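Perioperative Staff Board > Theatre Talk > Robots on the roster: what's changed for you?

scrubbed_and_tired
Posted August 2022

We've had the Vikska system for two years now and management are looking at the Tatach add-on, which does part of the suturing by itself. I'm a scrub nurse, so I want to hear what it did to your job and not what the brochure says. Ours says 1,000 practice stitches before it goes near a list.

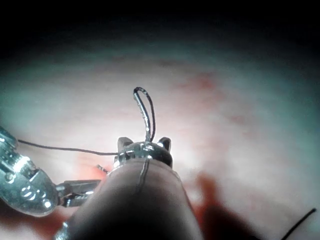

My job has moved from hands to eyes. I used to pass, cut, count and chat. These days I mostly watch the monitor and speak up, and half of what I'm watching is thread. When it stands up in a tall loop off the instrument tip like that, I'm following where both ends go before anyone pulls. I never had to do that when the surgeon was across the table from me. My neck hates it.

pelkonen_fan
Reply

We trialled the Pelkonen trainer instead and I reckon it's been great for the juniors! They get console time they'd never have had. I don't buy that the job is smaller, it's just somewhere else — and my feet hurt less. 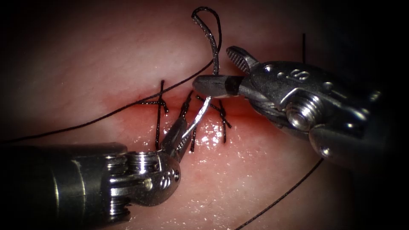 Does the auto suturing mean fewer people in the room?
Ours kept the same number, but one role went from assisting to supervising, and the pay grade hasn't caught up.

dropped_my_clamp
Reply

Have to disagree with pelkonen_fan. Somewhere else is fine if you're 25. Our senior assistants lost the part they were good at, closing, and got a checklist in return. Venla Laitinen, our educator, fought to have one manual closing session a month put back on the roster so people stay sharp.

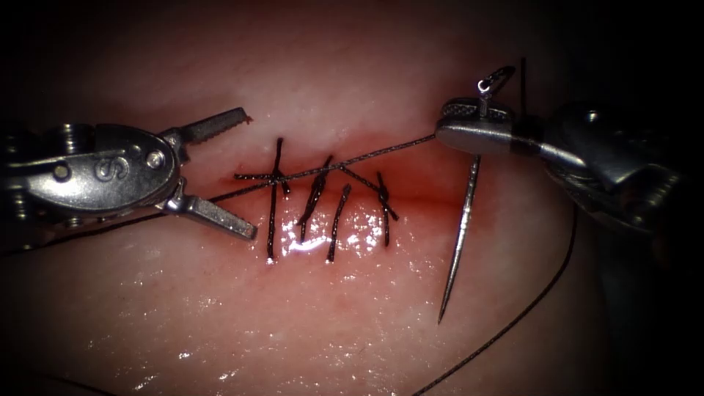

She got it in the end, starting in November, and it's booked out already. I've got my name down. If your hospital is signing anything, get that written in first, along with paid training hours. We did ours on our own time and I'm still cranky about it.

scrubbed_and_tired
Reply

Ta, that's useful. I've started a list to take to our manager. Add to it if you like:

1. Paid training hours, in writing, for everyone who scrubs.

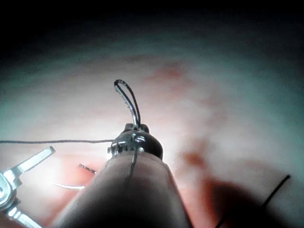

2. Manual closing sessions on the roster.
3. A clear rule on who can say stop. Stotex's rep told us "the operator", and I'd like it to be anyone in the room.

pelkonen_fan
Reply

Number 3, yes please. We agree on something!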